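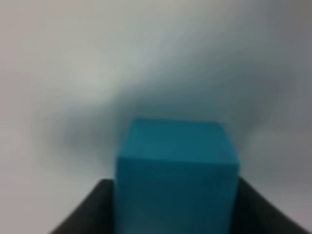

Última alteração da página: dezembro, 16h20

Aprendizagem por Demonstração
Apontamentos da aula 10
Docente responsável: Matilde Rebelo

1. Modalidades de demonstração
No ensino cinestésico, o operador conduz o braço com a mão. Na teleoperação, comanda-o à distância, por meio de um dispositivo mestre, e as posições das juntas são registadas em paralelo com a imagem do punho.

2. Preensão
O bloco azul-turquesa deve ficar seguro entre os dois dedos da garra, com a parte superior saliente. Na vista do punho, a face de topo e a face frontal permanecem visíveis e servem de referência para a orientação.

3. Trabalho prático
Cada grupo entrega 20 demonstrações por teleoperação, gravadas na plataforma Destum. O conjunto de treino da unidade curricular reúne 200 episódios. As demonstrações interrompidas são conservadas e assinaladas como tal.

As dúvidas sobre a calibração do dispositivo mestre devem ser dirigidas a Trevor Li.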